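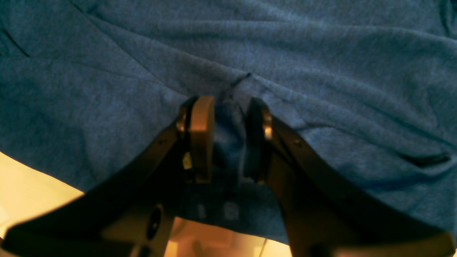
Blue fabric and a black gripper, close up

Stetenow Hedgehog Log

A table of hedgehog visits to back gardens in Stetenow, kept by the people who live there and tidied up by Hamish Rakena. There are 337 rows, one for each garden on each night that somebody wrote something down. Nights with no hedgehog are included if the garden was watched.

The log began as a sheet of paper on a fridge in Tradongate Lane and was typed up later. Some of the early entries are thin for that reason.

What is in the folder

visits.csv: the main table
gardens.csv: one line per garden, with notes on fences, ponds and pets
notes.txt: remarks that would not fit in a column, in the order they came in
README: the file you are reading

Gardens are known by a letter and a short nickname. House numbers have been taken out. Please don't try to work them out from the notes, even where it would be easy.

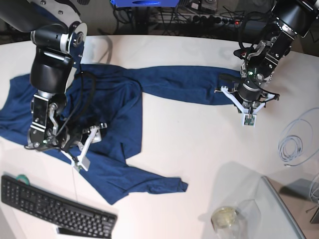

Columns in visits.csv

garden: letter code, matches gardens.csv
month: month name only
first_seen: time of the first visit, 24-hour clock, blank if unknown
number: the most hedgehogs seen at one time, so the same animal is not added twice
food: what was put out (cat biscuits, wet dog food, none, other)
water: yes or no
cat_present: yes, no or not noted
how: watched from a window, trail camera, droppings only
remarks: free text

If "how" says droppings only, then "number" is blank and should be left blank. An earlier copy had a 1 in those rows. If you have that copy, throw it away.

The times were written down by whoever was awake. Most are rounded to the nearest quarter hour. Garden C used a kitchen clock that ran slow all summer, and those times have been left as they were written.

How the gardens were chosen

They weren't, really. A note went through the doors of everyone within 200 metres of the allotments and 22 households said yes. All but one have grass at the back. The exception is garden M (Jurić), which is paved but has a hedge along the whole of one side and gets more visits than most of the lawns.

In 7 of the gardens there is a cat. The cats mostly ignored the hedgehogs. Garden F has a terrier, kept in after dusk from September, so rows for F before then are not much use for comparing with the others.

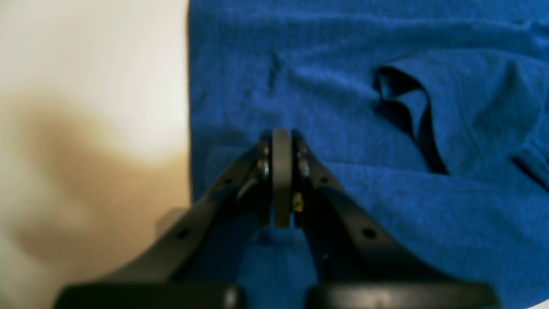
Reading time: 3 minutes

Known problems

Wet nights are under-recorded. People drew the curtains and went to bed.

"Other" in the food column covers mealworms, leftover chicken and, in garden K, scrambled egg. The remarks usually say which. Bread and milk were put out in garden B on the first few nights, until a neighbour had a word.

The trail camera in garden H (Clernetti) pointed at the compost heap for most of the log. It is good for the heap and tells you very little about the lawn. Rats set it off as well, and any clip that could have been either was not counted.

The same hedgehog may appear in several gardens on one night. None of them were marked, and the table can't be used to say how many live in Stetenow.

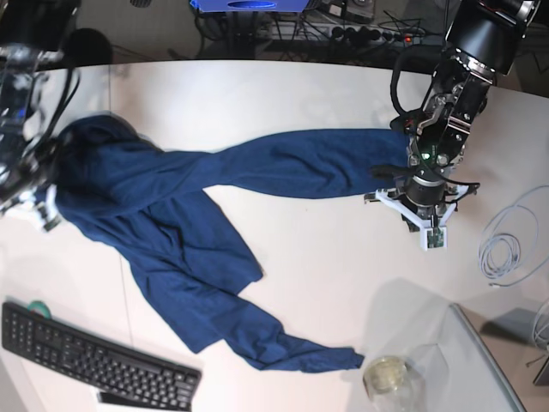 Using the log

Use it for whatever you like, including school work. If you print any of it, please say it came from the Stetenow Hedgehog Log and leave the garden nicknames out.

Corrections go to Hamish Rakena, with the garden letter and the month. New entries can be sent as a list in an email or handed in on paper. Please write the time as 22:15 and leave out "just after the news".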